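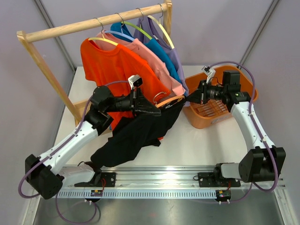
Dear all, I promised in May to write down how I hang the shirts for the swap table, and I am sorry it took so long. My way is simple: a short rail, only short-sleeved shirts on it, one hanger for each, and the light colours separated from the dark ones. The order on the rail I choose by colour, so orange is at the front, then salmon pink, then teal, and lavender at the far end, and the black one goes on its hanger last. It is not a scientific order. I find only that people stop at the rail when the first colour is a strong one, and with the orange at the front they can see it from the door.

On the earlier message I answer between the lines.

> Hello list,
>
> After the last swap we had again a big pile of T-shirts with stretched necks. I think it comes from the hanging. People push the hanger in from the top and pull until it fits. Could we agree on one method and put it on the wall?

I agree with this completely. The neck of a T-shirt is the weakest place, and when you force the shoulders of the hanger through it, the ribbed edge becomes wavy and does not come back. I was taught at home to go in from the bottom: you lay the shirt flat, open the hem, slide the hanger up inside the body and bring only the hook out through the neck. It takes longer. For a thick cotton shirt with a small neck I would always do it like this.

However, I must confess that with a wide or soft neck I go in from the top too. Then I put one end of the hanger through the neck first, turn it towards the shoulder, and after that I fold the other side of the neck gently over the second end. The shirt should move, and the hanger should stay quiet. If you feel that the neck is becoming tight, stop and go in from the hem.

> Also the question of hangers. We have the wire ones from the dry cleaner, and somebody offered us wooden ones from Travov. The wooden ones are beautiful but we would need 200 and I don't know where we would keep them.

For T-shirts I prefer plastic. The wire ones leave small horns on the shoulders, which you can see when the person is wearing the shirt, and they also catch in each other when you carry a bunch of them. The wooden ones are very good for coats and jackets. For a light cotton shirt they are too thick, and you will get fewer shirts on the same rail. I looked at the Travov list, and the set with the wide shoulders costs 1,485 for the quantity you name. The plain plastic set from the shop in Pokeck costs 799. The difference would pay for a second rail, and I think we need the rail more.

About the colours of the hangers. I have mixed ones, pale yellow, light blue, lime green, and one orange and white. At first I wanted to use them as a code for the sizes, and I made a small card to explain it. Nobody read the card, me included, and after one hour the yellow was medium and also small. Now I hang what comes to my hand. The size goes on a paper ring around the hook, written with a thick pen, and this works well enough.

> Third point, the rail itself. Flora hall will let us use their metal ones, but they are high and the children can't reach. Is your wooden one bought or made?

Made, but not by me. I bought it second-hand at the Pokeck market, so I can't tell you the plan. I can tell you what I would look for if somebody wants to build one. The rail should be smooth, or the hooks will not slide and people will pull. The uprights should stand wide apart at the foot. I would not fill it from one end to the other, but leave a space as wide as a hand, so that a person can push the shirts to one side and look at one of them properly. When the rail is full, the shirts are pressed together, you see only a sleeve of each one, and the people go to the book table.

For the metal ones in Flora hall, I would use them for the coats and long dresses, where the height is useful. The children's things can lie folded in the boxes as before.

> Last, can we please decide what we do with dark clothes? They always have fluff on them from the other things.

I wash the dark ones alone and inside out. Before hanging I give each a good shake and go over it with the sticky roller. I keep the dark ones for the end so that I can clean the table first. A white table is helpful for this job, since on it you find every hair, and with a black shirt you also see the shape of the neck and the sleeves better than on a brown table.

Some smaller things which I forget every time:

- Close the top button on polo shirts, otherwise they slip off on one side.
- All hooks should point in the same direction. If there is a hurry, one can then lift a whole group with two hands.
- Do not hang knitted things. Fold them.
- Shirts which are still a little damp should not go on the rail next to printed ones. I lost a good Tshabalala running shirt this way, the print stuck to its neighbour.

I have counted the paper rings that remain from last time and there are 254, so please do not buy new ones. They are in the tin with the safety pins.

If the list agrees, I can write the neck method on one page with a drawing, for the wall. My drawing is not very good, so if somebody else has a better hand I would be glad to give only the text. Please tell me also whether you want it in large letters, because the wall in the back room is quite dark after four o'clock.

With kind regards from the shirt table

> --
> To leave this list, send an empty message with the word "leave" in the subject.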